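Washing the club kit: notes for my talk, Pedton hall, March 29, 2024

Slide 1. Good evening. Say thank you to the Dernmont club for the invitation. Speak slowly, the hall has an echo.

I wash the kit for our club since October. Before this I washed only for my own family, and I made many mistakes in the first weeks. Tonight I want to tell you how I do it now.

Slide 2. The basket. Please use a plastic one with holes in the sides and in the floor. Damp shirts need air. Do not leave them in the sports bag until Monday, the smell will stay for a long time.

Show with the hands how big. Do not fill it to the top.
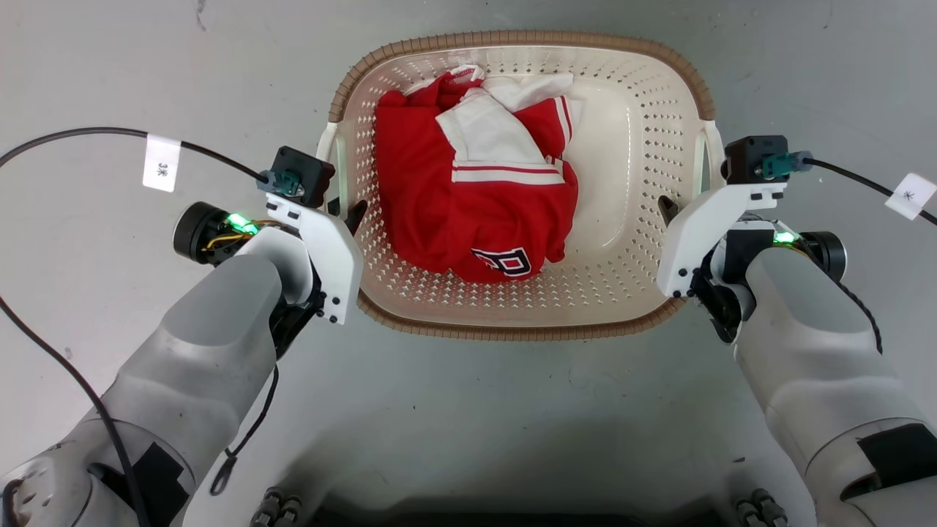
Red with white is the difficult case. If a shirt has both colours, wash it cold, and the first two times wash it alone. Turn it inside out, so the letters and the numbers do not rub on the drum. Close the zips.

(Pause. Ask who has ever had a pink collar.)

Slide 3. Money. Last season we washed 414 pieces at the Arboleda laundry. Now we do it at home, and one load on the short programme takes 32 minutes.

Slide 4. Drying. Hang shirts from the bottom edge. No dryer for printed letters, and no iron on them. If you must iron, put a thin towel between.

If there is time: the story of the Gikden away match and the missing socks. If not, go to questions.

Leave the washing list on the table near the door.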